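**A short thread on moving to Gastport and trying to become a person who makes bread**

1/ I moved to Gastport in January with two suitcases and a sourdough starter in a jam jar. The starter took the train better than I did.

2/ The flat came with an oven that has one working number on the dial. The number is 400. Everything I have eaten since has been cooked at 400, including, once, a birthday cake.

3/ First loaf: you could have moored a boat to it. I ate it anyway, over four days, mostly as soup.

4/ Asked in the bakery on Merlow Street what I was doing wrong. The man behind the counter, Florian Vasseur, wanted to know how long I let the dough sit. I said until I got bored. He sold me a loaf and wished me well.

5/ Bought a secondhand book on rye, 859 pages. The first 119 are about the author's childhood in Faverholm, where it rained and his uncle disapproved of him. I now know a great deal about the uncle. Rye begins on page 120 and I have yet to reach it awake.

6/ Second loaf: flat, gray, sour enough to make my eyes water. My neighbor Hoarau had two slices and asked for the recipe. I've stopped trusting Hoarau on restaurants.

7/ Things I've bought for this hobby so far, in order of regret:

- a linen cloth you must never wash
- a basket you must also never wash
- a scale that switches itself off while you're pouring
- a maple board, three planks joined edge to edge, which I like very much and have no complaints about

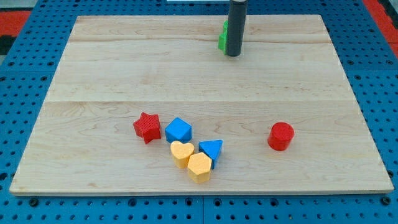

- a little razor for scoring the top, last seen somewhere in the flour bin

8/ Third loaf rose! It rose so well that it met the top of the oven and stayed there. I had to get it off with a spatula and some language.

9/ It's May 2019 and I'm on loaf eleven. It has a crust, and holes in places where holes are allowed. I carried it down to the bakery to show Florian. He knocked on the bottom, listened for a while, and said "closer" - then sold me a loaf.

10/ It was a very good loaf. Starter's fine, thanks for asking.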